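Plavstead Card Night
@plavsteadcards

I have been putting away the poker chips again and I have opinions. A thread, mostly complaints.

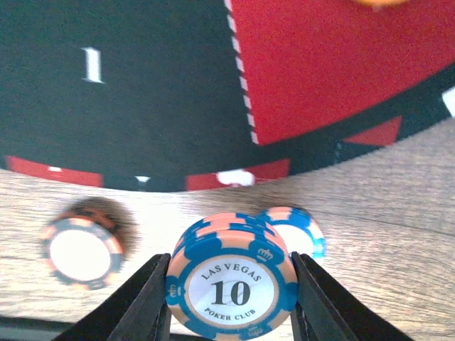 First one. Every chip set sold in the last twenty years seems to have Las Vegas on it somewhere. Ours says LAS VEGAS over the top and POKER CLUB under the number. We play in a converted shop in Plavstead. I would like to know which club in Las Vegas they think this is.

The crowns too. Three crowns on the rim of a ten. What is the ten king of? It buys you one look at the flop at our table and then it's gone.

I will give the blue some credit. Blue with the peach blocks is easy to pick out across the table, even for the people who leave their reading glasses in the car.

What I don't buy is the idea that the blocks on the edge help you stack them. I've read this in at least two hobby forums. Supposedly you line up the blocks and can see right away if a wrong chip got in. Has anyone ever lined them up? Ours sit a little off from each other all the way along the stack, like brickwork done by someone in a hurry, and I'm not going to stand there turning each one.

Now storage. People keep recommending the Praron case. I bought the Praron case. The rows are cut just wide enough that a full row rattles and a row that's one short falls over. The latch is fine. I have nothing bad to say about the latch.

Before that we had the Javon carousel, the kind that spins. Why does it spin? Who is sitting at a card table wishing the chips would go past them in a circle? It lasted until April and then the middle post came loose, and it went to the thrift store with a note taped on it.

Someone replied to my last thread saying to use zip bags by color. I tried it. It works, and it's ugly, and you spend the first part of every game tipping out bags like you're sorting screws. Might go back to it anyway.

The label says 10, by the way, in a big black number you could read from the parking lot. We still get asked what the blues are worth. Every single game. I have made a sign. The sign is ignored.

On "casino weight," which was all over the box. Weight compared to what casino? I put one on the kitchen scale next to a chip from the old set my family had, dated 1946 on the lid, and the old one felt nicer in the hand even though it was lighter. So I don't think weight is the thing. I think people just like to be told something is heavy.

(The old set has no numbers on it at all. You had to agree what they were worth before you sat down. We had fewer arguments, which I can't explain and won't try to.)

Washing them. The Oda cleaning kit is a brush and a small bottle, and as far as I can tell the bottle is dish soap. I did 4 chips with the kit and 4 with the dish soap from under the sink and mixed them up on a towel. Could not tell you which was which. Save your money.

Do not put them in the dishwasher. Yes, someone told me to. I asked if they had done it themselves and they said no, but they had heard it was okay.

Buying advice, since I get asked: skip anything that leads with how many pieces are in the box. We have never run out of tens with 6 people playing. We run out of patience first, around the third time somebody splashes the pot.

And count them back in while people are still there. Chips end up in coat pockets. I don't think it's theft, I think people fidget with them and walk off. A ten came back to us inside a glove.

That's all I've got on chips. Cards next time, and I already don't believe what it says on the box about those being washable.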